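4. 논의: 가정혈압 기록은 왜 진료실까지 오지 못하는가

4.1 결과를 다시 읽으면서

앞 절의 표만 놓고 보면 꽤 단순한 이야기처럼 보입니다. 집에서 혈압을 재는 분은 많았고, 그 값이 진료실까지 도착한 경우는 생각보다 적었죠. 저도 처음 분석을 돌렸을 때는 '그럼 전송을 쉽게 만들면 되겠네' 하고 거의 결론까지 써 놓았습니다. 그런데 면담 녹취록을 처음부터 다시 읽다 보니 그 결론이 좀 부끄러워지더라고요. 그래서 이 절은 제가 어디서 생각을 바꿨는지를 따라가면서 쓰려고 합니다. 논문치고는 말투가 좀 풀어져 있는데, 읽는 분들이 양해해 주시면 좋겠습니다.

먼저 숫자를 짧게 되짚겠습니다. 연구에 참여한 의원은 비나우(Vinau) 지역의 일차의료기관 8곳이고, 분석 대상이 된 고혈압 환자는 2,027명입니다. 추적 기간은 48주였습니다. 이 기간에 한 번이라도 가정혈압을 의원에 제출한 분은 전체의 약 57%였습니다. 분모에는 중간에 이사하거나 다른 의원으로 옮긴 분들도 그대로 들어 있습니다. 빼고 계산하면 보기 좋은 값이 나오겠지만, 동네 의원에서 실제로 벌어지는 일을 알고 싶었던 거라 그냥 두었습니다.

여기서 '제출'이라는 말을 조금 너그럽게 썼다는 점도 밝혀 둡니다. 필랄리(Filali) 앱으로 보낸 값, 종이 기록지를 들고 온 경우, 혈압계 자체를 가방에 넣어 와서 간호사에게 메모리를 보여 준 경우가 모두 들어갑니다. 마지막 경우는 연구 계획서에 없었습니다! 조사원들이 현장에서 "이건 어디에 넣어요?" 하고 물어 와서 급히 항목을 만들었는데, 나중에 보니 버리기 아까운 자료였습니다. 앱은 깔기 싫고 종이는 귀찮은데 의사에게 보여 주고는 싶은 분들이 거기 다 모여 있었거든요.

4.2 재는 일과 건네는 일

가정혈압 연구를 하다 보면 측정 순응도라는 말을 자주 씁니다. 저도 썼고요. 그런데 면담을 읽으면 측정과 전달은 환자들 머릿속에서 아주 다른 일로 나뉘어 있습니다. 측정은 내 몸을 살피는 일이고, 전달은 검사를 받는 일에 가깝습니다. 어떤 참여자는 매일 아침 혈압을 재면서도 진료 전날이 되면 높은 값 몇 개를 지울까 고민했다고 했습니다. 다른 분은 값이 너무 좋게 나와서 의사가 안 믿을까 봐 기록지를 집에 두고 왔다고 했고요. 처음엔 웃으면서 읽었는데, 비슷한 말이 계속 나오니까 웃을 일이 아니었습니다.

그러니까 제출하지 않은 분들을 한 덩어리로 묶어 '비순응'이라고 부르면 꽤 많은 것을 놓치게 됩니다. 재지 않은 분, 쟀는데 적지 않은 분, 적었는데 가져오지 않은 분, 가져왔는데 꺼내지 않은 분이 다 섞여 있으니까요. 특히 마지막 집단이 저한테는 놀라웠습니다. 기록지를 접어서 주머니에 넣고 진료실에 앉아 있다가, 의사가 묻지 않아서 그대로 돌아간 경우입니다. 진료 시간이 짧다는 건 다들 아는 이야기지만, 환자가 먼저 종이를 꺼내는 데 얼마나 눈치가 필요한지는 저도 이번에 처음 제대로 들었습니다.

몰러(Moller) 의원은 이 부분에서 좀 달랐습니다. 접수대에서 번호표를 건네면서 "집에서 재신 것 있으면 미리 주세요" 하고 한마디 하는 게 전부였는데도, 면담에서 기록지를 도로 가져갔다는 이야기가 이 의원에서는 나오지 않았습니다. 물론 한 곳의 사례이고, 그 의원은 원래 단골 비율이 높은 편이라 인과관계로 읽으시면 곤란합니다. 그래도 비용이 거의 들지 않는 방법이라 다음 연구에서는 꼭 무작위로 배정해 보고 싶습니다.

4.3 앱은 누구에게 편했나

필랄리 앱 이야기를 하겠습니다. 저는 이 앱을 꽤 좋아합니다. 화면이 단순하고, 혈압계와 연결이 끊겨도 손으로 값을 넣을 수 있습니다. 초기 버전에서 글자 크기 때문에 항의를 많이 받았는데 개발팀이 빨리 고쳐 주었습니다. 그런데도 앱 사용자들의 제출 양상은 제 기대와 꽤 달랐습니다. 처음 몇 주 동안 거의 매일 들어오던 값이 여름을 지나면서 뚝 줄고, 진료 예약이 가까워지면 다시 몰려서 들어옵니다. 종이 기록지에서 흔히 보던 '진료 전날 몰아 쓰기'가 앱에서도 똑같이 나타난 겁니다. 앱에는 입력 시각이 남으니까 더 또렷하게 보였을 뿐이고요.

8월의 감소는 따로 적어 둘 만합니다. 더위 때문에 혈압이 낮게 나오니 안심하고 쉬었다는 분도 있었고, 휴가를 가면서 혈압계를 집에 두고 간 분도 있었습니다. 손주가 와 있는 동안에는 혈압이고 뭐고 정신이 없었다는 답도 있었는데, 저는 이 답이 참 좋았습니다. 건강관리를 연구하는 사람들은 환자의 하루가 건강관리를 중심으로 돌아간다고 은근히 가정하는 버릇이 있지 않나요? 저부터 그렇습니다.

가족이 대신 입력해 주는 경우도 생각보다 흔했습니다. 자녀가 전화로 값을 물어서 넣는 식인데, 이때는 숫자가 끝자리 0이나 5로 떨어지는 경향이 있었습니다. 부르는 쪽에서 반올림하는 건지 받아 적는 쪽에서 하는 건지는 자료로는 가릴 수 없었습니다. 임상적으로 큰 오차는 아니라고 보지만, 이런 값을 기기에서 자동 전송된 값과 같은 무게로 평균 내는 건 조심해야 할 것 같습니다. 그래서 민감도 분석에서는 대리 입력 값을 제외한 결과를 따로 냈고, 주요 결론의 방향은 그대로였습니다.

4.4 의원 쪽 사정

환자 이야기만 길게 했으니 의원 쪽도 적어야 공평하겠지요. 값이 도착했다고 해서 누가 그걸 읽는다는 뜻은 아닙니다. 우다크(Udach) 전자차트는 외부에서 들어온 혈압 값을 별도 탭에 쌓아 두는데, 이 탭은 의사가 일부러 눌러야 열립니다. 연구 기간에 참관한 진료에서 이 탭이 열리지 않은 채 끝난 경우를 여러 번 보았습니다. 의사 선생님들 말로는 탭을 열면 값이 너무 많아서 어디를 봐야 할지 모르겠고, 평균을 암산하다 보면 환자가 벌써 일어서고 있다고 합니다. 들으면서 고개를 끄덕일 수밖에 없었습니다.

저희는 중간에 요약 화면을 하나 만들어 붙였습니다. 최근 평균, 아침과 저녁의 차이, 측정한 날의 비율만 한 줄로 보여 주는 아주 소박한 화면입니다. 사실 연구비로 할 일은 아니라는 지적을 심사 과정에서 받았고, 그 지적이 맞습니다. 관찰연구를 하겠다고 해 놓고 관찰 대상을 건드린 셈이니까요. 다만 요약 화면이 들어간 시점을 기준으로 앞뒤를 나눠 분석했고, 제출 비율 자체에는 눈에 띄는 변화가 없었습니다. 달라진 건 의사가 가정혈압을 언급하는 빈도였습니다. 환자의 행동보다 의사의 행동이 먼저 움직였다는 이야기인데, 이게 시간이 더 지나면 환자 쪽으로도 번질지는 저희 추적 기간으로는 알 수 없습니다.

간호 인력의 부담도 빼놓을 수 없습니다. 종이 기록지를 차트에 옮겨 적는 일은 대개 점심 직전이나 마감 무렵에 몰렸고, 그만큼 오기도 그 시간대에 많았습니다. 수축기와 이완기를 바꿔 적은 사례는 저희가 검수하면서 걸러냈지만, 연구가 아니었다면 그대로 남았을 값들입니다. 스캔만 해서 붙여 두자는 의견도 나왔는데, 그러면 또 아무도 읽지 않는 그림 파일이 늘어날 뿐이라는 반론이 바로 나왔습니다. 회의가 길어졌고 결론은 못 냈습니다.

4.5 한계

표본이 비나우 한 지역에 몰려 있다는 점이 가장 큽니다. 도심과 농촌이 섞인 곳이긴 해도 의원까지의 거리가 대체로 짧아서, 교통이 불편한 지역에 그대로 옮겨 적용하기는 어렵습니다. 면담에 응한 분들이 전체 참여자보다 말하기를 좋아하는 분들이었을 가능성도 큽니다. 면담을 거절한 분들의 사정은 저희가 모릅니다. 혈압계 기종을 통일하지 않은 것도 아쉬운 부분인데, 이미 쓰던 기기를 바꾸라고 하면 참여를 그만두겠다는 분들이 있어서 타협했습니다.

제가 연구자이면서 참관자였다는 점도 적어야겠습니다. 진료실 구석에 누가 앉아 있으면 의사도 환자도 평소와 조금 다르게 행동합니다. 몇몇 의원에서는 제가 있는 날 유난히 혈압 이야기가 많이 나왔다는 말을 나중에 전해 들었고, 그래서 참관 자료는 빈도를 세는 데 쓰지 않고 맥락을 이해하는 데만 썼습니다.

4.6 집 안에서 기록지가 머무는 자리

마지막으로 종이 기록지의 행방을 조금 더 이야기하고 싶습니다. 혈압계 옆에 두었다는 답이 제일 흔했고, 냉장고 문에 붙였다, 약봉지에 같이 넣었다, 달력 뒷면에 옮겨 적었다는 답이 뒤를 이었습니다. 어디 두었는지 모르겠다는 분들도 적지 않았습니다. 다 쓴 기록지를 버려도 되느냐고 조심스럽게 물어본 분도 있었는데, 생각해 보니 저희 안내문에는 보관이나 폐기에 관한 말이 한 줄도 없었습니다. 기록지가 휴지나 간식 포장지와 같은 생활공간에서 오가는 종이라는 걸 설계할 때 떠올리지 못한 거죠. 다음 판 안내문에는 지난 기록지를 언제까지 두면 되는지, 버릴 때 이름 부분을 어떻게 하면 되는지 적을 생각입니다.

그림 4. 구멍 뚫린 둥근 플라스틱 쓰레기통에 담긴 휴지, 작은 우유갑, 포장지.
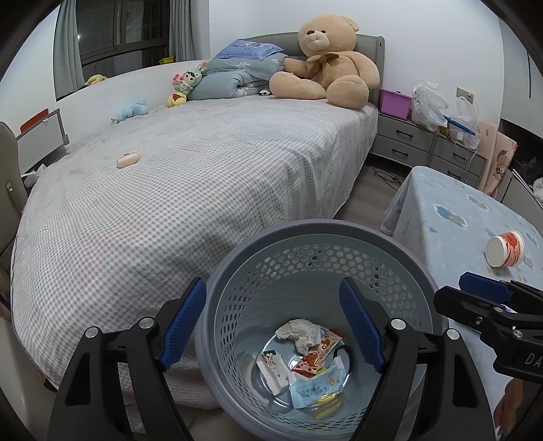 4.7 후속 연구

다음 단계에서는 접수대의 한마디를 의원 단위로 무작위 배정하고, 진료실에서 기록지를 누가 먼저 꺼내는지를 주요 변수로 삼으려 합니다. 우다크 차트의 요약 화면은 연구 시작 전에 모든 참여 의원에 똑같이 설치해 두겠습니다.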